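Drerkex tabletop arm: two months on clearing duty

The Drerkex takes loads up to 2 kg. Over 200 pick attempts, rigid items with a clear grip axis gave no trouble. Tissue did: the fingers closed on one layer and left the rest. Soft food needed the force setting at 50 percent or lower. Sorting waste from things to keep still takes a person.

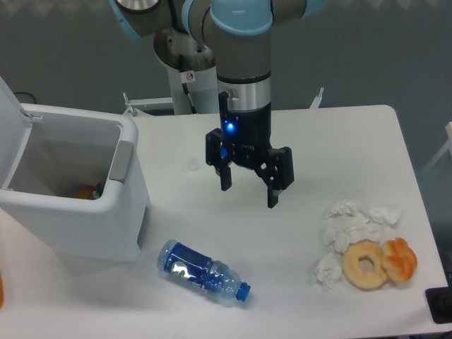 Gripper open above bottle, tissues and pastries; bin at left.

Verdict: usable for bottles. Not ready for a whole table.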